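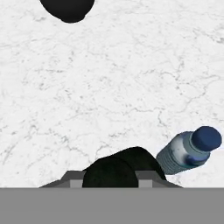
第 40 期　第 1 页

Tistetti 仿真厨房 · 抓取异常检查表（附批注）

适用工位：厨房岛台，白色单臂，双指夹爪
触发原因：夹爪状态与实际不符，瓶子倒在台面上
检查日期：2026年9月25日
填表：Sorin Ionescu
复核：Krum Hodžić
工单系统：Workitlow，编号 1156

先说一句，这次的故障真的很漂亮！我做仿真检查这么久，很少碰到一个能从头到尾复现、日志又这么完整的毛病。所以批注写得比平时长，请大家耐心看，尤其是要把策略搬到实机上的同事。

情况是这样的：夹爪去抓水瓶，手指合上以后控制器报“已抓稳”，上层任务马上往下走，手臂抬起、平移、准备放置。可是瓶子根本没跟上来，它侧躺在台面上，手臂拿着一团空气把剩下的动作做完了，最后还给自己打了个“成功”。如果只看任务汇总，这一轮是绿的。看腕部画面才知道不对。

检查结果用三种写法：通过、不通过、待复查。

一、启动前

1.1 场景文件版本与工单一致
结果：通过
批注：哈希核对过，没有人中途改过台面上的物品。

1.2 急停与软件停止都能在运行中触发
结果：通过
批注：软件停止在平移阶段试的，手臂停得很干脆。有人问仿真里为什么还要查急停，我的回答一直是：操作界面和实机用的是同一套，按钮在这里坏了，在那边也是坏的。

1.3 物品初始姿态稳定，放开物理后不自行滑动或倾倒
结果：通过
批注：空跑了 90 秒，手臂不动，瓶子、碗都老老实实待着。这一项很要紧，它把“瓶子自己倒了”这种可能先排除掉。

1.4 随机种子已记录
结果：通过
批注：种子是 218，想自己跑一遍的请直接用它，复现率高得让人高兴。

二、接近与对位

2.1 接近路径不碰到目标以外的物品
结果：通过
批注：接触日志里，合爪之前没有任何一条记录。路径规划这一块是 Omerović 那边交过来的，我要夸一下，绕开邻近瓶子的那段弧线走得真舒服。

2.2 手指中线对准瓶身中线
结果：不通过
批注：偏了。偏得不大，肉眼在外部视角里几乎看不出来，可是对圆形的瓶身来说，偏一点就意味着一侧手指先碰到，另一侧还在半路上。先到的那根手指等于在推瓶子。Krum 在复核时把接触时刻逐帧拉出来看，两侧确实不是同时到的。

2.3 夹持高度落在推荐区间内
结果：不通过
批注：太高。推力落在瓶子重心以上，瓶子就容易翻。如果高度对了、只是中线偏，瓶子多半会在台面上滑一小段，然后被两根手指夹正。两个小毛病碰到一起，才有了这次的倒瓶。

2.4 腕部画面在接近全程可用
结果：通过
批注：可用，而且正是它救了我们。请各位不要为了省存储把这一路关掉！ 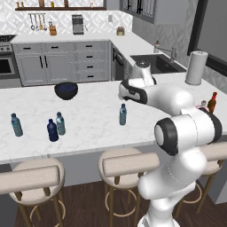
2.5 手臂连杆与台面边缘保持安全间距
结果：通过
批注：从岛台一侧伸过来时，肘部离台面和凳子都还有余量。我还是建议把凳子也放进碰撞检查名单，现在它们只有外观，手臂穿过去不会报警。实机环境里凳子会被人挪来挪去，这个习惯早点养成比较好。

2.6 台面较高的物品已登记为障碍物
结果：待复查
批注：高瓶子登记了，纸巾架的外形用的是一个偏小的圆柱，顶上那个小圆头没有包进去。和这次故障无关，顺手记下，已在同一张工单里加了子项。

三、抓取判定（本期重点）

3.1 “已抓稳”信号至少由两个独立来源确认
结果：不通过
批注：就是这里！Teltari 控制模块目前只看手指电机电流。电流超过阈值，持续几帧，就认为夹住了东西。问题是手指推着瓶子走的时候，电流同样会上去。等瓶子翻倒、手指失去阻力，判定早已经锁存，后面再也没有人去看它一眼。

我把电流曲线和接触日志叠在一起，那个小尖峰清清楚楚，真想打印出来贴墙上。

3.2 手指合拢后的开口宽度与物品宽度相符
结果：不通过
批注：这个数据一直都有，只是没有接进判定。手指间距明显小于瓶身直径，拿来比一下就知道里面没有瓶子。加这一条几乎不花计算时间，我非常希望下个版本就能看到。

3.3 抬升后再次确认
结果：不通过
批注：没有这个步骤。建议抬起一小段之后停一下，重新读开口宽度，再比对腕部画面里的目标位置。Krum 担心节拍变慢，我们当场试了，多花的时间超过 40 毫秒，但跟白跑一整轮比起来完全可以接受。他也同意了，签字在表尾。

3.4 判定失败时的处理方式明确
结果：待复查
批注：手册写着“重试”，没有写在哪里重试、先做什么。瓶子已经倒了，按原来的姿态再抓一次，手指会直接压向瓶身侧面。我的意见是先张开、竖直退回、重新识别姿态，然后才谈重试。识别出瓶子是倒的，就转到侧躺抓取，或者停下来等人处理。

四、放置与收尾

4.1 放置前确认物品仍在手中
结果：不通过
批注：与 3.1 同一个根源，单独列出来，是希望修的时候两处都改到。

4.2 放置后物品直立，位置误差在允许范围内
结果：不通过
批注：成功条件写得太宽。它只检查“手臂到达放置点”和“夹爪已张开”，完全没有看瓶子。空手走到终点，当然两条都满足。改法很简单，把目标物体的位置和朝向都写进条件里。

4.3 倒下的物品不会滚出台面
结果：待复查
批注：这次的瓶子停在台面上，没有掉下去。可是滚动摩擦系数用的是默认值，我不敢拿一次结果替它担保。实机上如果是装了水、盖子没拧紧的瓶子，地面湿滑就是真正的安全问题了，所以请务必按最坏情况做几轮。

4.4 任务汇总与原始日志一致
结果：不通过
批注：汇总写成功，原始日志里瓶子的高度一直没有升高过。以后凡是汇总为绿、物体高度没有变化的轮次，请自动标黄，人工看一眼。

五、上实机之前必须完成

□ 抓稳判定加入开口宽度（对应 3.2）
□ 抬升后复查步骤写进任务模板（对应 3.3）
□ 夹持高度下调，并重新标定手腕到手指的偏移（对应 2.2、2.3）
□ 成功条件加入物体姿态（对应 4.2）
□ 失败后的退回路线单独做碰撞检查（对应 3.4）
□ 用原种子重跑，再换一批新种子跑
□ 实机首次试跑用空瓶，速度限制打开，人员站在手臂活动范围以外

最后一项不接受口头确认，请在 Workitlow 里上传记录。

复核意见（Krum Hodžić）

同意以上各项。补充一点：2.2 的偏移我怀疑来自手指模型更换之后没有重新标定，新旧指尖的形状差别不小，接触点会跟着变。已经请 Omerović 核对指尖的安装基准。另外，3.1 修好之后不要急着把电流阈值调高，先看看误判还剩多少，否则抓软一点的东西会一直报失败。

填表人补记

今天下午按 3.2 的思路临时加了一个比较，用原种子重跑，控制器在合爪之后马上报了“未抓到”，手臂停在原处。看到那行红字我差点鼓掌！临时代码放在我的分支里，还没有经过评审，请不要合并到主线。想试的同事直接找我，我很乐意陪着一起看曲线。

下次全表复查：12月，届时 2.6 和 4.3 两个待复查项要有结果。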